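# Clerel outreach screening – reminder letters data

Readme for the shared folder. Last touched Tuesday, March 30, 2021. Written fast, will tidy later.

12 shares · 4 comments

## What it is

Records from the bowel screening reminder pilot in Huttunen district. One row per invited person. 1,275 rows. No names, no addresses, no dates of birth – age band only.

Question was simple: does a second letter plus a phone call get more kits sent back than a second letter alone? Data only in this folder. The write-up is Thitima's and lives elsewhere.

## Files

- invites.csv – main table, one row per person
- calls.csv – one row per call attempt, 340 rows. Some people have two or three
- practices.csv – practice code, list size band, town or village
- codes.txt – what the numbers mean. Read it first

Join on person_ref. Don't join on practice code, you will get duplicates and wonder why.

## Columns in invites.csv

- person_ref – random, not the health number
- age_band – 50-54, 55-59 and so on up to 70-74
- arm – 1 letter only, 2 letter and call
- letter1_wk, letter2_wk – week numbers counted from the start of the pilot, not calender weeks
- kit_back – 0 no, 1 yes, 9 came back but lab couldn't read it
- lang – language of the letter
- prior – ever returned a kit before. Blank means not known, NOT no

Results of the tests aren't included and won't be. Please stop asking.

## Known problems

- Tiderano practice sent its second letters late. 300 people affected, flagged late = 1. Leave them out for timing, keep them in for anything else.
- 3 rows have a kit back before the first letter. Probably old kits from the last round. Left as they are.
- Call outcome "4" was used for both voicemail and engaged until the form was changed. Can't be split.
- kit_back = 9 is treated as returned in Thitima's tables and as missing in mine. Say which you used.
- Village practices under-represented. Don't generalise too far.

## Access and use

Ask Pornthip Yimyam. Research and service planning only. Small numbers rule applies – nothing under five in any published table, and that includes maps. No linking to other datasets without a new approval, even if you think its harmless.

The Catedton export script strips leading zeros from person_ref. Import as text. 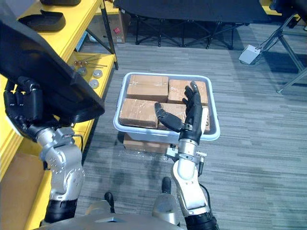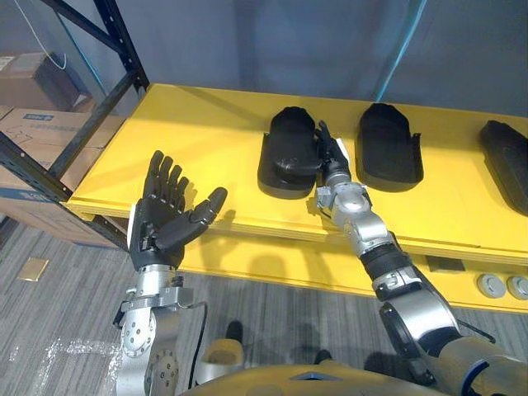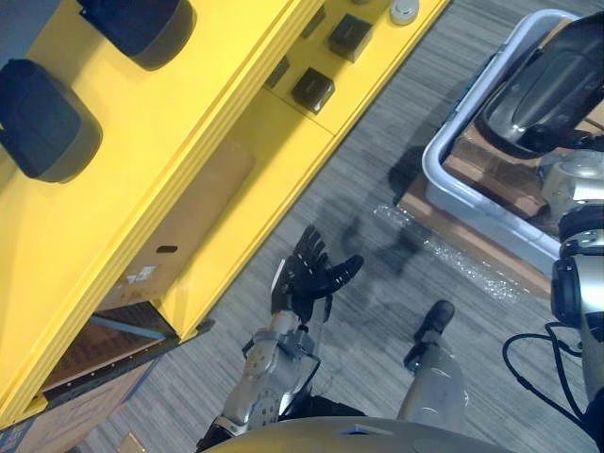
## Changes

- v3 – late flag added, lang column cleaned up
- v2 – calls split out into own file
- v1 – first version, withdrawn, delete if you still have it

Next update in May, once the last kits are logged. Columns should stay the same.

## Comments (4)

**rowan_k**
Is the age band at first letter or at kit return? A few people must have moved up a band in between.

**Pornthip Yimyam**
First letter. Will add to codes.txt

**district_nurse_77**
Made some of these calls. A lot of people said they never got letter one at all. Is that recorded anywhere?

**Thitima Phetsri**
Only in the free text notes, and those aren't shared. I can give you a count for your practice if you email me.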